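Does the Braltness folding method do anything for tees?

wphetsri
Tried it on 30 shirts. Stack looked great for 4 days, then slumped. I don't buy the "never iron again" claim.

ketill_b
You have to smooth it flat first. Cotton jersey holds every crease you fold into it.
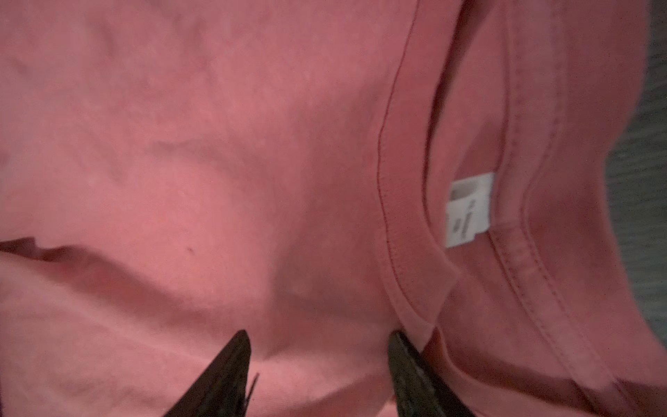

And start from the collar. If the neckline is twisted, the rest goes crooked.

siri_s
Says who? I start at the hem and mine come out fine. Sounds like a way to sell folding boards.

ketill_b
I don't own a board.

wphetsri
Going back to hangers.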